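Wosano Interchangeable Circular Needle Set - 567

Product type: knitting needles, interchangeable circular
Supplied by: Iditz Yarn and Tools
Stock status: in stock
List price: $67

The Wosano 567 is a set of screw-together circular needles for flat and tubular knitting. Tips are birch with a clear lacquer finish. Cords are nylon-coated steel and swivel at the joint, so a long row can be turned without the cord twisting back on itself.

Tip sizes run from US 4 to US 11. All tips are 5 inches long, measured from point to collar. The size is laser marked on the collar and does not wear off with handling. Cords are supplied in 24, 32 and 40 inch lengths - these are finished lengths with tips attached. 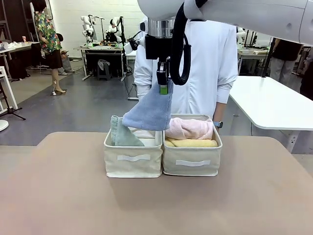
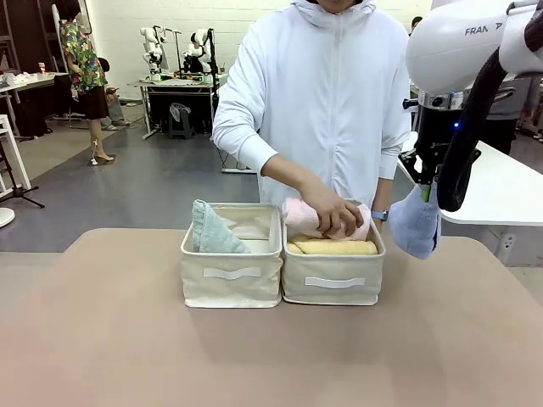
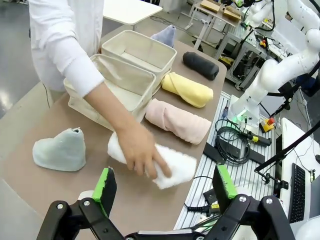 Page text: Iditz product desk | Last revised 20/03/2021

Assembly

Screw the tip onto the cord by hand until it stops. Insert the key in the hole at the cord end and give a further quarter turn. Do not use pliers. A joint that loosens during work has usually been tightened by hand only.

To leave a piece on hold, remove both tips and fit the end caps. The tips can then be used on another cord.

Compatibility

The thread matches Chauke cords made to the current pattern. Older Chauke cords have a finer thread and will not seat. Fitari tips fit Wosano cords in sizes US 6 and up; below that the collar is too narrow and stitches catch at the step.

In the case

Tips, one pair per size
Cords, one per length
Tightening keys, 2
End caps, two pairs
Size card, US and metric

Care

Wipe tips with a dry cloth. If the lacquer feels rough, rub lightly with the finest grade of sanding paper and finish with a little wax. Cords that have set in a coil can be held in warm water for a minute and laid straight to cool. Keep the threads dry.

Spares

Tips and cords are sold singly. Quote the set number and the size when ordering. The US 5 tip is on back order until July - full sets are not affected.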